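Le samedi, chez Kollarico, l'atelier partagé ouvre tôt et l'on y entre comme chez une vieille tante, en cherchant d'abord le café. C'est là que Truva, le robot à deux bras, prend forme depuis 7 mois, au fil des soirées et de quelque 530 heures de bricolage — sans compter les discussions, qui sont longues !
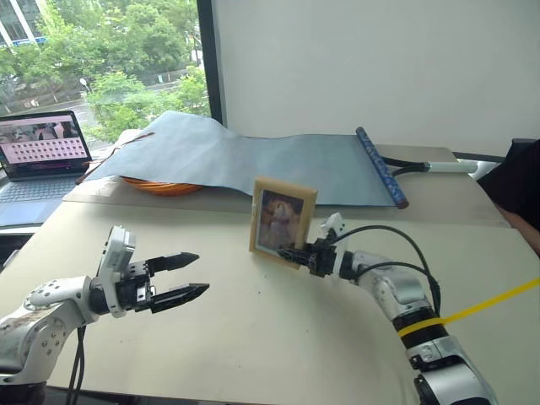 Le budget, lui, est resté sage : 699 euros de pièces neuves, le reste chiné ou refait sur place. Les câbles ont été repris bien des fois, et l'on vous racontera volontiers chaque version. Pour l'automne, l'équipe voudrait des mouvements plus souples — et, si la place le permet, un second établi.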